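Praltik Rose Wash Basin, gloss white

Ahonen Bath & Utility > Sinks > Ceramic > Praltik range

Item no. 457-R
Status: in stock, 16 left at Wultaswood, more due September
Sold by: Ahonen, shipped from the Wultaswood warehouse

Big white sink unit, curved edges, raised rose on one side. Seconds and ex-display units also available, see bottom of page. Trade prices on request, call or email, don't use the chat box, it goes to the tile people.

Quick facts

Color: white, gloss
Material: ceramic
Decoration: rose relief, upper right of the bowl
Rim: recessed slots along the upper edge
Faucet: not included
Waste and trap: not included
Fixing kit: included, two bolts, two washers, bag of white caps
Warranty: 5 years on the glaze, 1 year on fittings
Returns: 21 days, unused, original carton

What you get

One basin, boxed, foam corners. Fixing kit taped inside the lid (check the lid before you call us, please). Paper template for marking out the wall. Instruction sheet, which is the old one, ignore page 2, it's for the square model.

Needs two people to lift. Curved edges look good but give you less to grab than a square sink, so get your hands right under it and dont lift by the rim.

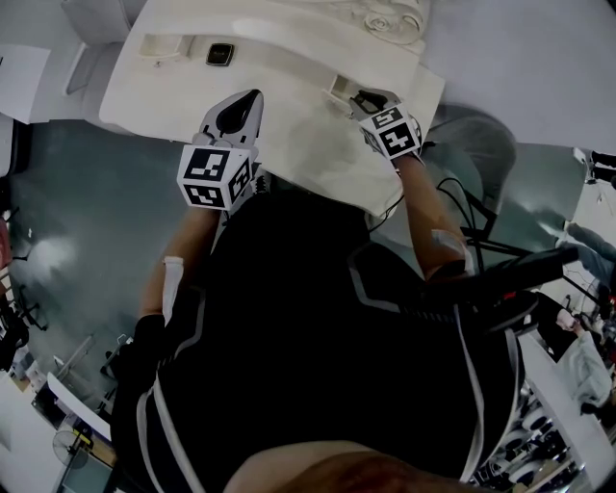
Glaze is the same gloss white all over, bowl, rim and outside. Wipes down with dish soap and a soft cloth. No scouring powder, no steel wool, no bleach left sitting overnight. Grey smudges in the middle of the bowl, same sort of faint marks as on this one, are the most common thing people write in about. Metal transfer is the usual cause on these, pans and rings and belt buckles. Cream cleaner, damp sponge, small circles, rinse. Stubborn ones may need a second go. If a mark catches your fingernail it's a scratch and cleaner won't shift it.

The rose: molded into the ceramic, not a sticker, not a glued-on tile. The petals swirl in on each other and soap likes to sit in the folds. Old toothbrush once a week. Same toothbrush does the slots. Rinse from the top down.

Rose comes on the right only. We get asked for a left-hand version a lot. Clarkex made one for a while and we have no more of them, sorry.

Fitting notes

Check the wall before you drill. Solid wall, use the bolts in the kit. Stud wall, you'll need a timber brace behind the board and longer screws, not supplied.
Mark out with the template, then offer the basin up and check it again with a level.
Hand tighten first. Quarter turn with a wrench after that. Over-tightening cracks the ceramic and it's not covered.
Clear silicone along the wall edge only. Keep it out of the slots.
Leave 24 hours before running water.

Don't stand the sink on a bare hard floor while you work. Cardboard or an old blanket, always.

Delivery

Flat rate inside 500 miles of Wultaswood. Further out we quote per order. Curbside only, driver won't take it upstairs. Open the box while he's there if you can. If it's chipped, write DAMAGED on the slip and send us two photos, one of the chip and one of the whole carton. We swap it, no argument.

Pickup from the warehouse is free. Bring a blanket and a second pair of hands.

Ex-display and seconds

Ex-display units have been out on the floor and handled. Expect light marks in the bowl, nothing through the glaze. No carton, wrapped in blankets and film. Fixing kit yes, template no (ask and we'll print you one).

Seconds have a small flaw somewhere, pinhole or a dull patch, most often on the underside. Sold as seen, no returns, 1 year warranty only.

Questions we keep getting

Does it fit on the Praltik pedestal? No. The pedestal is for the square one.
Can it go in a laundry room? Sure, plenty do.
Can you drill an extra faucet hole? We can't. A stone shop might, but that ends the waranty.
Is there a matching mirror? There was.
Other colors? White only. Cream was dropped.

Anything else, ask for Jianguo Guo on the sinks desk. Have the item number ready.

Page updated 07/06/2025. Prices can change without notice, stock count is updated by hand at close of day.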